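# Guarded descents for a two-arm gear placement skill

I've been wanting to write this one up for ages! If your arm can pick up a gear and hover it over a peg but then jams, skids or drops it, the fix is mostly in software — and it's less work than you might think.

I'm using Ultden for motion planning and Pacheco for the behaviour tree, but any pair that lets you stop a move early will do.

## What you need

- Two arms with calibrated bases and a shared table frame
- A wrist camera that publishes to the same clock as the joint states
- Some kind of contact signal (motor current is fine)
- The plate pose, measured fresh at start-up

## Step 1: Split the move in two

Don't plan straight to the peg. Plan to a hover pose first, then hand over to a slow straight-line descent that only moves along the peg axis.

```yaml
approach:
 planner: ultden
 hover_mm: 14
descend:
 mode: linear
 speed_mm_s: 4
 stop_on_contact: true
```

The hover pose is where you check everything. Is the gear still in the fingers? Is the other arm out of the swept volume? If either answer is no, go back to the approach and try again.

## Step 2: Let the second arm be an obstacle

A parked arm is easy to forget, and so are its cables. Add the whole arm to the planning scene, pad the wrist by 8 mm, and give the cable loops a simple capsule each. It looks crude and works beautifully.

## Step 3: Log every camera against the same clock

Record the overhead and wrist views together, from the start of the run to the end. When a descent stops early, you want to see what each camera had at that tick.
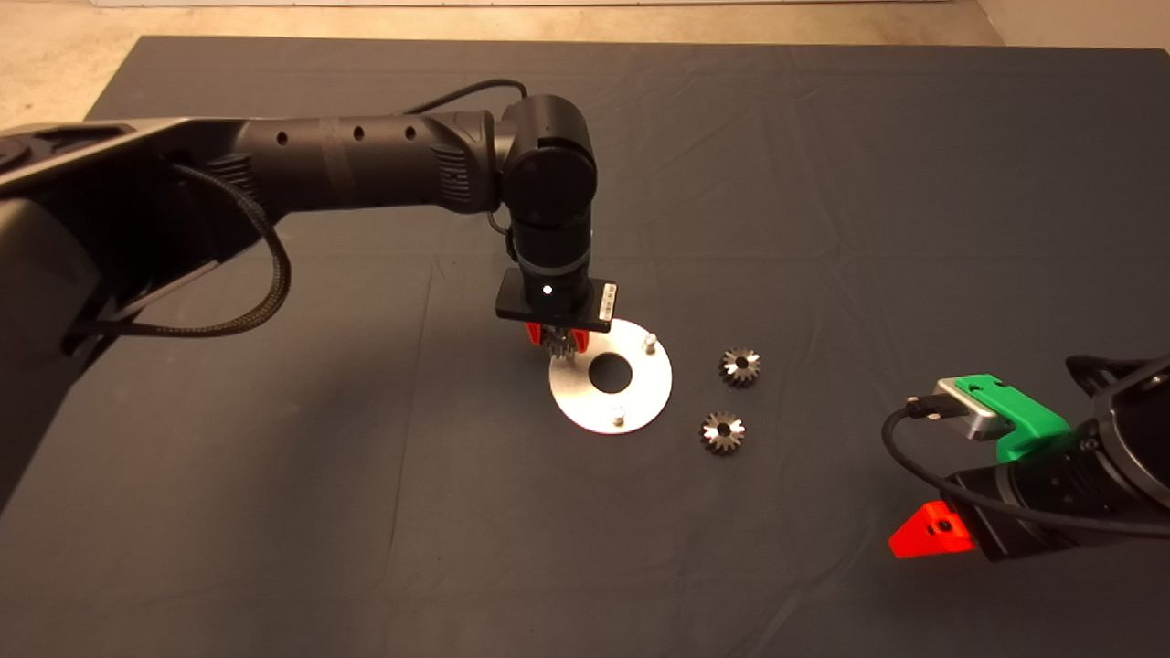
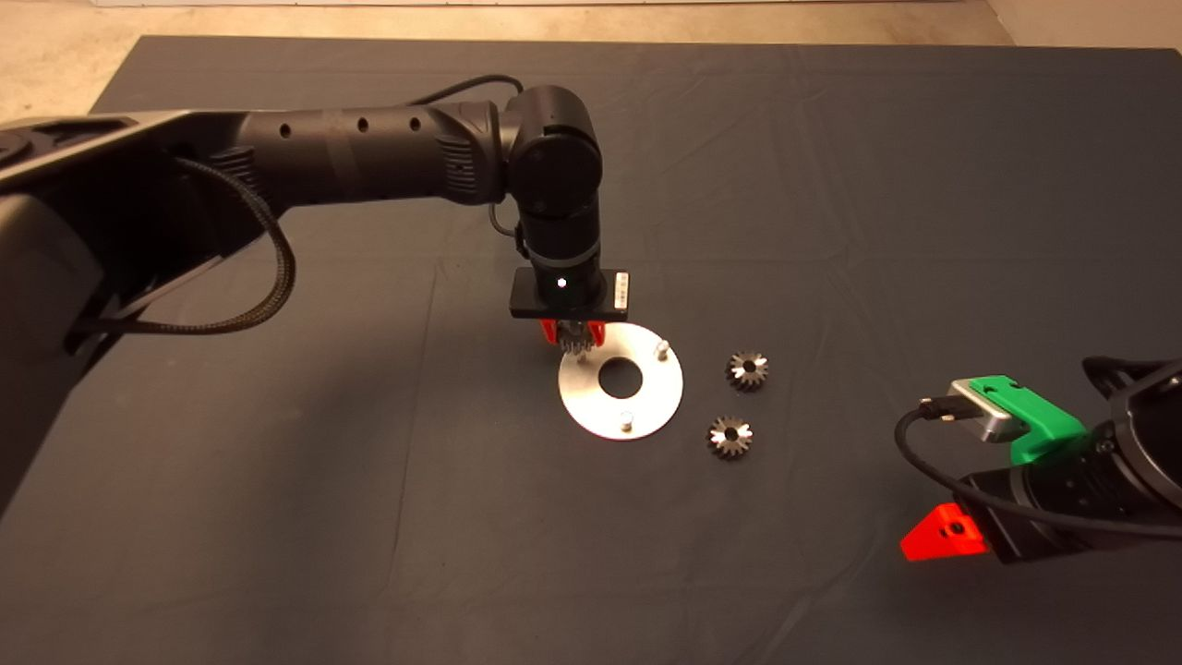

In both of these head views the left gripper has a gear over the upper left of the plate. 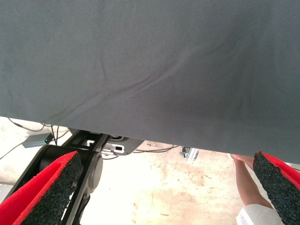
## Step 4: Gate the wrist camera

Wrist views change completely with arm pose, so a peg detector will happily fire on cables, brackets or a crease in the cloth. Project the plate into the wrist image using the arm's kinematics, and throw the frame away if the plate shouldn't be visible from there.

```python
if not plate_in_view(wrist_pose, plate_pose):
 return Status.SKIP
```

Return SKIP, not FAILURE. Pacheco treats a failure as a reason to retry, and you'll get a lovely endless loop (ask me how I know!).

## Step 5: Add a small search

If contact comes too high, back off a touch and spiral outwards in tiny steps. I cap mine at 90 ticks, then lift back to hover and measure the plate again.

Start with the search switched off, though. A spiral can hide a bad calibration for weeks — get the plain descent behaving first, then turn it on.

I'm hoping to have the mesh-and-rotate step for the second gear ready in June.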